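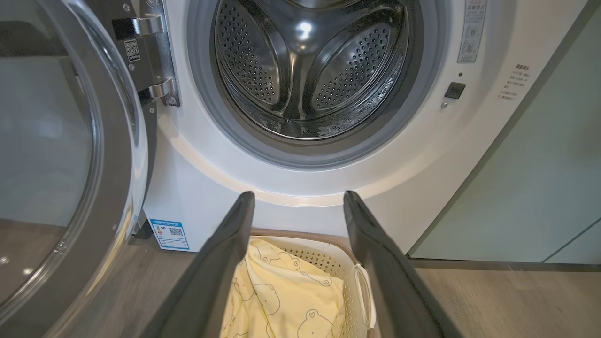 Alvar Dahlgren

Budget question for the laundry cell. We have 3,000 left for February and two candidates: a second set of fingers from Plakamine, or the Distow force sensor. The task is transfer between basket and drum, front loader, door already open. I lean toward the sensor. Printed fabric bunches up in the basket and a position-only grasp has no idea how much it is holding.

fjeld_ops
Fingers first. They wear, and lead time from Dikotley was 6 weeks on our last order. A sensor doesn't help if the cell is down.

torque_114
Disagree. Spare fingers are a consumable and belong in the operating budget. Put the 3,000 into the sensor and order one finger set from the other line.

fjeld_ops
That assumes he has another line.

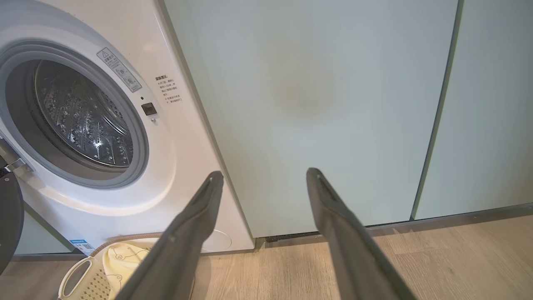 Alvar Dahlgren

Our operating line is 127 until the new year, so torque_114's split doesn't work for me as written. The other cost I left out is clearance. The washer stands right against the cabinets, and with a ribbed hose lying over the basket the approach from that side is tighter than the drawing I quoted from. A sensor adds length at the wrist. I need the stack height before I commit.

torque_114
Then get the height from Distow in writing. The drawing they send with the quote leaves out the adapter plate.

fjeld_ops
Or move the hose and buy the fingers.

Alvar Dahlgren
Moving the hose is free and I'll do it either way. Request for the stack height sent 6 October 2022. Holding the order until they answer.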